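Section 6: Getting your back issues into the reader

OK, so by now you've got Bostodach installed and you've picked a folder for it to live in. If you haven't, go back to section 4 and do that first, and I'll wait. This part covers loading your comics, getting them into the right order, and cleaning up the mess that happens when a series restarts at number one for the third time in five years (you know the ones).

I'm writing this from my own set-up, with 1,439 issues sitting on a drive next to the couch. Most of those are digest reprints and old humor books, so I've run into pretty much every naming problem there is. If you mostly read one long superhero run you'll have an easier time than I did!

Before you start

Your files need to be CBZ, CBR or PDF. Bostodach will open a plain folder of JPEGs too, but it treats every folder as a single issue, and it won't remember your page if you rename the folder later.

Make a copy of everything before you import. The importer can rename files, and there's no undo button for that.

Importing

1. Open Bostodach and click Library, then Add Source.

2. Point it at the top folder of your collection. Don't pick each series one at a time -- it'll make a separate library for every one of them, and merging those is a pain.

3. Under File Handling, choose Leave In Place. The other choice, Move And Rename, is the one I was warning you about.

4. Set Batch Size to 80. The default is 400, and on my old laptop that froze the cover scan every single time. A newer machine can probably take the default just fine.

5. Click Scan and go find something to do. You can read issues that have already loaded while the rest come in, though page turns will be a little sluggish.

6. When the bar says Finished, click Show Problems before you close the window. The list doesn't get saved anywhere.

Note: If a cover comes up as a gray box, the first page in the file is probably a scanner credit or a blank. Right-click the issue, pick Choose Cover, and click the page you want. This only changes the thumbnail. It leaves the file alone.

Sorting a series that restarted

This is the part people write to me about. Say you've got a title called Ivari that ran for years, stopped, and came back with a new number one. Bostodach reads the number in the file name and shuffles both runs together, so you get issue 1, issue 1, issue 2, issue 2, and a very confusing story where the villain is dead on every other page.

1. Open the series page and switch to List view.

2. Sort by Date Added or by Cover Year, whichever splits the two runs more cleanly. Cover Year is better if your files have it filled in.

3. Click the first issue of the newer run, hold Shift, and click the last one.

4. Right-click and choose Set Volume. Type 2 and press Enter.

5. Go back to Grid view. The two runs should now have a divider between them.

Annuals and holiday specials don't follow along on their own. Give them the same volume number, then open Details and put the issue they come after in the Reads After box. I put the summer annual after the August issue and the Christmas one wherever it makes me happiest.

Caution: Don't type a year into the Volume box. Some other readers like it that way, but Bostodach takes it literally and you'll end up with volume numbers in the thousands that sort below everything else.

Reading lists for crossovers

A reading list is a playlist, basically. It doesn't move or copy any files, it only remembers an order. I make one for every crossover and also one for short gag strips, for when I've got ten minutes and a sandwich.

1. Click Lists, then New List, and give it a name.

2. Drag issues in from any series. You can keep two windows open side by side for this, and I'd recommend it.

3. Drag things up and down until the order looks right. The little pin icon locks an issue in place so you don't knock it loose by accident.

4. Turn on Continue To Next if you want it to roll straight into the following issue. I leave this off for mysteries so I get a second to think!

You can export a list with the Share button and trade it with a friend. Only the titles and the order go in the file, so your friend needs their own copies of the comics.

Double-page spreads

Turn on Detect Spreads under View. It works off page width and gets most of them. If a spread shows up as two halves with a gutter down the middle, your scan has them as separate pages. Go to the left half, press J, and they'll be joined from then on.

Manga readers: set Right To Left on the series page before you join anything. If you do it afterward the halves come out swapped and you'll have to press J on each one to split it and then press it again.

Syncing with a tablet

The Dinsa app is the tablet side of all this. Both devices need to be on the same home network. Open Dinsa, tap the plus sign, and type in the six-digit code from Bostodach's Devices page. Download a few issues first as a test. Your place in each issue gets sent back the next time the two can see each other -- so if you read on the bus, open Dinsa once when you get home.

My folder template for long-running humor titles is on the Sturnby page, along with a sample list to practice on.

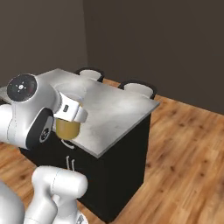

If I delete an issue from a reading list, does it disappear from my library too?

Taking it out of a list only removes that one entry. The issue stays in its series, your saved page stays with it, and any other list that includes it is left the way it was. To get rid of the comic itself, go to the series page and choose Remove From Library.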